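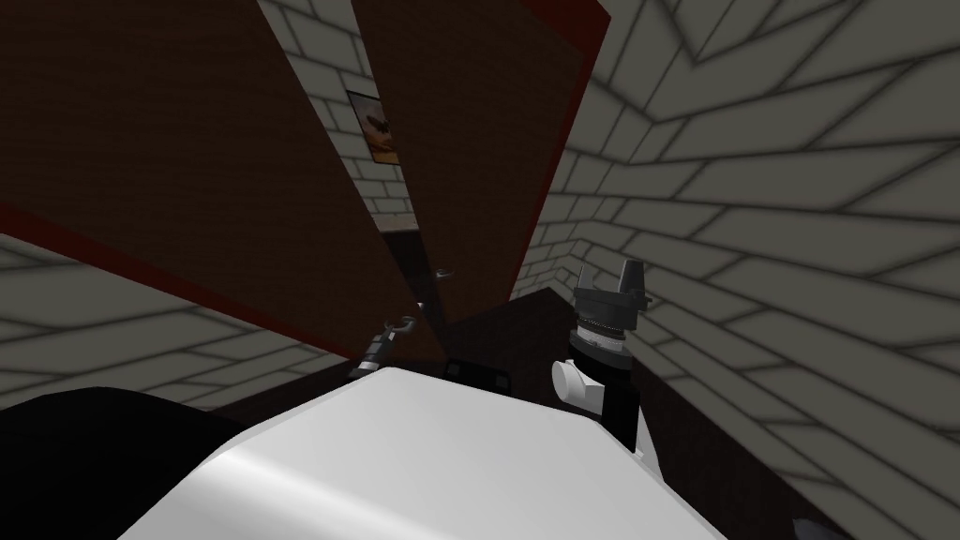 4 Fixing the rail to brick walls

Reading time: 9 min
Category: Installation guides > Hanging systems > Masonry

This section covers the Plusach picture rail on solid brick and brick veneer interiors, painted or unpainted. For plasterboard on studs, go to Section 5. The rail is supplied in straight lengths with masonry plugs, screws, end caps and one internal corner joiner. Cords and hooks are packed separately under the Etim name.

Read the whole section before drilling. The corner procedure changes the order of work, and a room with an internal corner should be started from the corner.

4.1 Before you start

You will need:

- hammer drill and masonry bit to suit the plugs supplied
- spirit level or line laser
- pencil, tape measure and chalk line
- fine-tooth hacksaw and mitre box
- flat file
- vacuum or blow-out bulb
- dust mask and eye protection
- stable platform or stepladder

CAUTION: Check for cables and water pipes before drilling. Cables commonly run vertically above switches and power points. If the wall carries a switch beside a door, isolate the circuit at the switchboard and keep all fixings clear of that line.

CAUTION: Homes with older paint may have lead in the lower coats. Test first. Do not dry sand or drill through a positive result without the controls required in your state or territory.

4.2 Choosing the fixing line

1. Measure down from the ceiling or the underside of the cornice at both ends of the wall. The minimum clearance to the top of the rail is 130 mm. Less than this and the cords cannot be clipped in from above.

2. Compare the two measurements. Ceilings in older houses are seldom level. Where they differ noticeably, set the rail level and accept the tapering gap.

3. Snap a chalk line the full length of the wall.

4. Open any door on the same wall or the return wall through its full swing. Mark where the leaf comes closest to the wall. Hung frames must stay outside this area, although the rail itself may pass above it.

5. Check the line against the brick courses. Plugs must go into the body of the brick. If the chalk line falls on a bed joint, move the whole line up or down until the holes land mid-brick.

NOTE: On bagged or heavily painted brickwork the joints may be hard to find. Hold a torch flat against the wall and look along it.

4.3 Marking and drilling

1. Mark the first hole 50 mm in from the end of the rail.

2. Mark the remaining holes at centres of no more than 400 mm. Where a mark falls on a vertical joint, shift it sideways into the nearest brick and reduce the next spacing to suit.

3. Set the depth stop to the length of the plug plus 5 mm.

4. Start each hole without hammer action until the bit has seated, then switch to hammer. Keep the drill square to the wall.

5. Clear the dust. Push the plug in until it is flush. A plug that turns under finger pressure is not to be used. Abandon the hole, fill it with mortar repair and drill again at least one plug length away.

CAUTION: Soft, sandy or crumbling brick will not hold the supplied plugs. Use a chemical anchor and follow its maker's instructions, including curing time.

4.4 Internal corners

The joiner suits corners that are square or close to it. It can be eased slightly by hand. Do not heat it.

1. Offer the joiner up dry, on the chalk line, and mark both legs.

2. Fix the joiner with its two short screws. Leave them half a turn loose.

3. Slide the rail lengths onto the legs from each side. Cut ends go to the joiner, factory ends go outwards.

4. Tighten the joiner screws, then work away from the corner along each wall.

NOTE: A mortar ridge in the corner will hold the joiner off the wall. Take the ridge back with a cold chisel before fixing.

4.5 Fitting the rail

1. Cut to length and file off burrs on the inside lip.

2. Hold the rail on the line and drive the end screws first, then the middle, then the remainder.

3. Stop when the head is seated. Overtightening pulls the rail into hollows in the brick face and closes the slot.

4. Where the wall is uneven, pack behind the rail with the clear washers supplied.

5. Run a hook along the full slot. It should travel freely.

6. Press on the end caps.

4.6 Loading

Hang the lightest frame first and leave it overnight. Add the others the next day. Place two hooks on any frame wider than the screw spacing. Small frames may hang from one cord, with felt pads on the lower corners.

Do not hang mirrors from a single cord. Do not use the rail for shelving, curtain tracks or clothes.

Retighten all screws once after a month, then check them yearly.

4.7 Spare parts

Corner joiners are sold singly as part 431. The Sorkham joiner has a deeper leg and does not fit this rail.

Section revised December 13, 2021 by Osaze Ugwu, technical publications.

Related sections
- Section 5: Plasterboard and stud walls
- Section 6: Fitting Etim cords and hooks
- Section 9: Removing the rail and filling holes
- Changing over from a Nondeo rail
- Cleaning painted brick before installation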